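Chapter 7
State Estimation for Deformable Objects

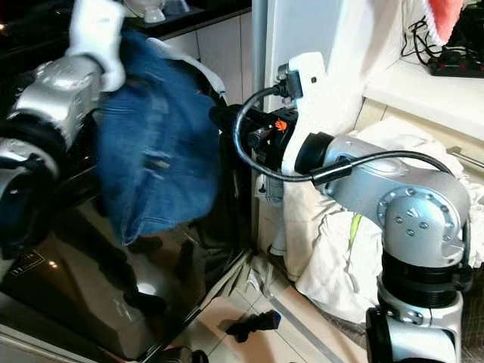
Figure 7.1 Two-arm laundry cell. One gripper holds a pair of jeans in front of a front-loading washing machine.

The planners developed in Chapters 3 through 6 assume that the object being handled has a pose. A mug is described by six numbers, and once those numbers are known the position of every point on the mug is known as well. The jeans in Figure 7.1 have no such description. Their shape depends on where they are held, how the fabric is folded, how heavy it is, and what it has touched since it was picked up. A complete description would require the position of every point on the cloth, most of which are hidden from any single camera.

This chapter treats the problem of estimating enough of the state of a deformable object to choose the next action. The word "enough" is used deliberately. Loading a garment into a drum requires less information than folding it, and folding it requires less than turning it right side out. The representation should be chosen after the task is fixed.

7.1 Three Levels of Representation

The simplest representation is a bounding volume attached to the gripper. The garment is replaced by a cylinder or box that encloses all visible fabric, and the motion planner treats this volume as part of the arm. The method is fast and conservative. It fails at narrow openings, where the volume collides with the rim of the door even though the cloth itself would deform and pass through.

The second level is a sparse set of keypoints: the grasp point, the lowest visible point, and any features the detector has been trained to find, such as seams, pocket edges, or cuffs. Keypoints carry a confidence value, and the planner must accept that some will be missing in any given image.

The third level is a particle or mesh model. The garment is represented by a set of connected points whose motion is predicted by a simulator and corrected by measurement. In the Atine software used for the exercises, the default mesh has 700 vertices. A coarser mesh of 300 vertices is provided for readers working without a graphics processor.

7.2 The Predict and Correct Cycle

All three representations are updated in the same way. At each step the controller reports the commanded and measured joint positions of both arms. From these the pose of each gripper is computed, and the estimate is moved forward under the assumption that the grasp has not slipped. The camera image is then segmented into garment, robot, and background, and the estimate is corrected to agree with the garment pixels.

Two sources of error deserve attention. The first is occlusion by the robot. An arm that crosses the line of sight removes part of the garment from view, and a naive update will interpret the missing pixels as missing cloth. Section 7.4 derives a visibility mask from the arm model that prevents this. The second is low contrast. Dark denim against a dark, glossy door produces weak edges, and reflections may be labeled as fabric. Rostami and Jalali's procedure for rejecting reflections is given in Section 7.5.

7.3 The Drernwood Data Set

The examples in this chapter draw on the Drernwood recordings, which contain 3,187 grasp sequences with synchronized joint and image data. A subset of 1,000 sequences has hand-labeled keypoints. The file format is described in Appendix C. Readers should confirm that the camera calibration file matches the recording before running any exercise, as an incorrect file produces errors that resemble grasp slip.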